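Notebook, fare validators, bench and field
3/6/22

Started the morning with the log files from Plultport, because Beathag Crichton wanted the numbers before lunch. The export covers one bus depot and both ferry gates. There are 1,196 taps in the file. Of these, 62 were refused at the first try. I had expected less. The refused ones are not spread evenly, most come from the rear door readers of the buses, and almost none from the ferry gates.

I sorted the 62 by the refusal code:

47 with code "card left field too early"
the rest mixed: expired day pass, blocked card, and a few where the code field is blank

The blank ones bother me. A reader should always write a code. I wrote to Doliteo to ask if firmware on the rear door units is older than on the front door units. If yes, the blank field could be the old bug with the buffer, which we saw last July and which was supposed to be closed.

About "left field too early". The passenger holds the card to the reader, takes it away, and the transaction is not finished. On the screen it says "Try again". In the old magnetic system the passenger did not have this problem because the machine swallowed the ticket and gave it back. With contactless the passenger decides himself when it is over, and he decides it by the beep. So I looked at the beep.

Front door reader: beep comes after the write to the card is confirmed.
Rear door reader: beep comes after the card is detected, then again a second, lower beep after the write.

People hear the first beep and walk. I would do the same. I tried it with my own Tadard card on the bench unit with rear door settings and I failed two times before I made myself wait. Beathag tried also and said a word I will not put in the notebook.

Proposal: remove the detection beep completely. Keep the light for detection, it can turn blue as now. One sound only, after the write. Beathag agrees in principle but reminds me that the accessibility people asked for the detection sound in the first place, for passengers who cannot see the light and must find the reader position. So we cannot only delete it. Options I see:

a) make the detection sound a soft click, clearly different from a beep
b) keep the beep but shorten the time until the write is finished
c) short vibration in the reader housing (no hardware for this, forget it)

I prefer (a) together with (b). For (b) I need to know where the time goes. Measured on the bench with the logic analyzer: most of it is the reader asking the bus computer if the card is on the blocked list. The front door reader keeps its own copy of the list. The rear door reader asks over the cable each time. Why was it built so? I found the old design note from Nigatu, and it says the rear reader had too little memory for the list. This was true for the first hardware. The present unit has enough memory, I checked the data sheet two times. Nobody changed the setting.

Changed the setting on the bench unit after lunch: local list on, refresh when the bus is in the depot. Result so far is good, the two beeps come so close that they almost sound as one. I did not yet test with a full size list, only with the short test list, so please do not quote this to Plultport before I repeat it.

Small things, not to forget:

The transfer rule. If the first tap is refused and the passenger taps again after the bus passed into the next zone, the trip starts in the wrong zone and he pays more. I found 2 such cases in the export. It is a small sum but it is an annoying one, and people write letters about it. The refund should be automatic. Beathag will ask who owns this rule, us or the operator.

The sticker on the rear door reader shows the card held upright. The antenna in this unit works better with the card flat. Ask for new artwork.

Child passes from Tadard have a thicker plastic. I want to test if they are over-represented in the 47. The export has no card type column, need a new export.

The bench cable with the yellow tape has a loose pin. I lost half an hour with it. I put it in the repair box, please leave it there until it is repaired.

Late afternoon: answer from Doliteo. Rear door firmware is indeed two versions behind. They can push the update in the depot by night, but they want a written request with the unit numbers. I will collect the numbers from the depot sheet. It is better to do the firmware first and the list setting after, not both in the same night, or we will not know which one helped.

Open for next entry: full size list on the bench, draft of the click sound, new export with card type, unit numbers to Doliteo.

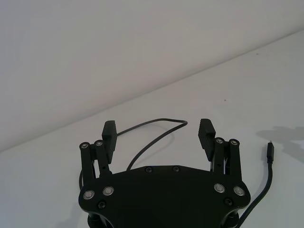
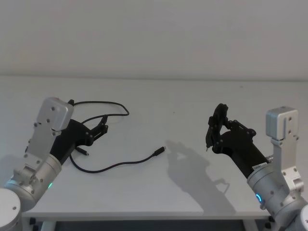
Both: white tabletop and gray wall.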